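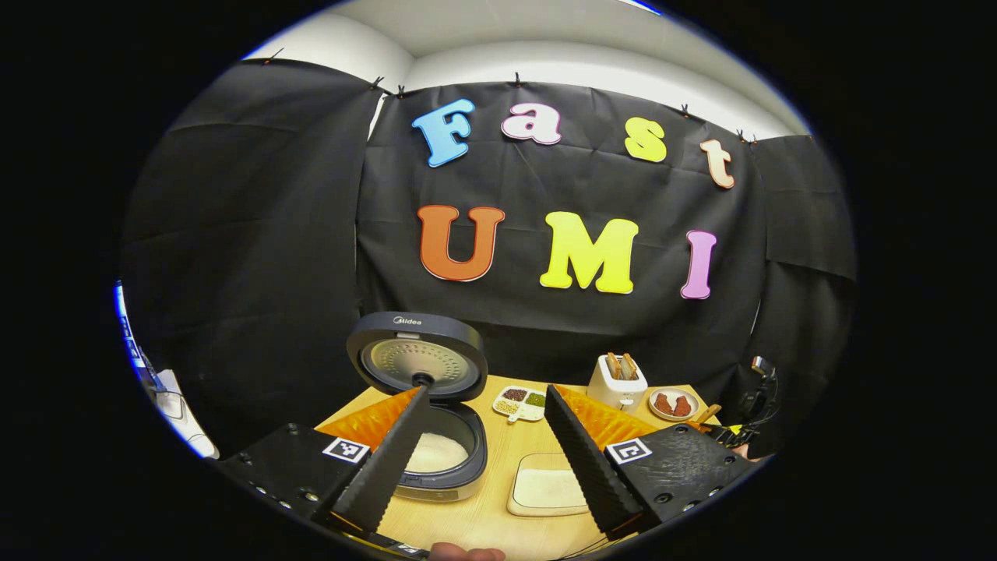 # Chapter 4: Why rice goes sticky

I burnt rice for most of my twenties. I'd lift the lid, poke it, add a splash of water, poke it again, and end up with something you could have hung wallpaper with. So when I started teaching food science I put rice near the front of the course, partly out of revenge!

We'll spend this chapter on starch. You met it briefly in Chapter 2 as a long chain of sugar units, and that was fine for then, but now we need to split it into its two forms. Amylose is mostly straight. Amylopectin is branched, like a badly pruned hedge. Every grain of ordinary rice has both, and the balance between them decides a great deal about your dinner. Long-grain rice usually has more amylose and cooks up separate and fairly firm. Sticky rice has next to none (so don't try to make a pilaf with it, I have, it was a brick).

Heat and water do the rest. Starch sits in the grain as tiny packed granules, and in cold water they hardly change. Warm them enough and they start to swell, take in water and lose their tidy structure. We call this gelatinisation, a horrible word that you'll be able to spell by the end of the week. Leave the cooked rice in the fridge overnight and some of the chains line up again, squeezing the grain firm. That one is retrogradation, and it's the reason yesterday's rice fries so well.

My old colleague Corina Bachmann used to start this topic by handing out cold rice and asking people to chew it for a full minute before they were allowed to write anything. I still do it. Try it before you read Section 4.1, and make a note of when it begins to taste sweet.

**Before you start, you should be able to:**

- say what a polymer is, in your own words
- read a simple temperature graph
- weigh out 20 g of dry rice and 37 g of water without spilling either

## 4.1 Inside the grain

Take a single uncooked grain and snap it in half. A hand lens is plenty for what comes next.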